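Povum Workshop Forum > Humanoids and hands > Maintenance

Topic: Right hand loses finger zero after warm-up

y_koval
Hello all. I look after one two-handed cell here and I need advice about the right hand. Left hand is good, I don't touch it. The right one starts fine in the morning, I run the homing, all fingers go to the open position and stay there. After some time of work the ring finger doesn't open to the end anymore. It stops 3 degrees before, and the controller still reports zero. If I home again it is good for a while, then the same.

What I did already: changed the tendon on the ring finger, cleaned the connector at the wrist, loaded the old calibration file from June. No change. The error log shows only code 759, and in the Cotirholm manual this code is "position deviation, see service". Thank you, very useful.

Yurii

grigoris_th
Did you tension the new tendon cold or warm? On our hands the new tendon stretches a lot in the first days. We run 100 open-close cycles with no load, then tension again, then home. If you skip this you get exactly your symptom.

y_koval
Cold. And I did 11 cycles, not 100, I admit it. But the problem was there also with the old tendon, so I don't believe it is only stretching.

zerrin.y
I would not touch the tendon again before you look at the cable. With ours it was the wrist cable pulling on the module when the arm turned palm up. The encoder line lost contact for a moment and the finger position was wrong until the next homing. Can you show how it stands when you test?

y_koval
I took this one from the wrist camera during the afternoon run.

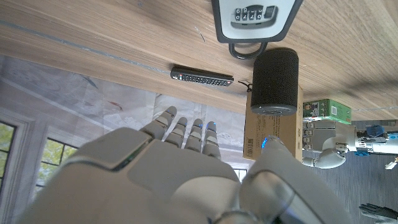 The test I do is always the same: home both hands, bring the right one over the table with the fingers straight, wait, and compare the fingers with each other. For judging the opening I prefer the wrist view to the number on the screen, as the number is the thing I don't trust. The blue lights at the fingertips help me here, because I can follow the tips by eye when the fingers move. The table stays as it is between the tests, with the speaker and the brown box and the rest, so I have always the same background to compare with. After that I do the grasp list, and the finger gets lazy somewhere in the second half of it.

zerrin.y
Look at your other hand on the right side, there you see well the blue module behind it and the cables coming to it. Is the right one wired the same way? If yes, make a bit more slack before the clamp. On ours the clamp was too close to the plug and the plug was working like a hinge.

grigoris_th
I disagree, sorry. A bad contact gives jumps. Yurii describes a slow loss, and it comes when the hand has been working. This is mechanical. Either the tendon or the small pulley in the palm.

zerrin.y
It gave no jumps on ours. The controller filters them, you see only the result. I lost two weeks on the pulley before I looked at the cable, so I write this with some feeling.

hryhorii_h
You can separate the two without any opinion. Home the hand, switch off the finger drives, leave the arm moving through the same poses. If the reported position changes while the finger stands still, it is electrical. If it doesn't change, open the palm.

One warning: with the drives off, support the fingers with something soft, on the older Tóth gearboxes they can drop and hit the table.

y_koval
Hryhorii, this is a good idea, I will do it tomorrow morning. Question to everybody — when I open the palm, does the seam need new sealant, or is it only pressed together?

ihor_m
Only pressed, with four screws under the grey insert. Don't use a metal blade, the white cover marks very easily. Start from the thumb side.

y_koval
Result. Drives off, arm moving, finger standing still: the reported position went away by 3 degrees in the palm up pose and did not come back. So it is the cable, Zerrin was right. I moved the clamp back and made a loop, and now I have done the whole grasp list two times with the opening good.

grigoris_th
Fine, the cable. But please do still the 100 cycles and tension it again. A tendon with 11 cycles on it will stretch, and then you will open a new topic about the same finger.

y_koval
Yes, it is running now while I write. I ordered also a spare cable from Zusov, the old one has a shiny place where the clamp was sitting and I don't like how it looks. Does somebody know if the longer version fits in the same channel?

ihor_m
It fits, but remove the foam strip first. Without the strip put a bit of cloth tape on the edge of the channel, it is sharp there.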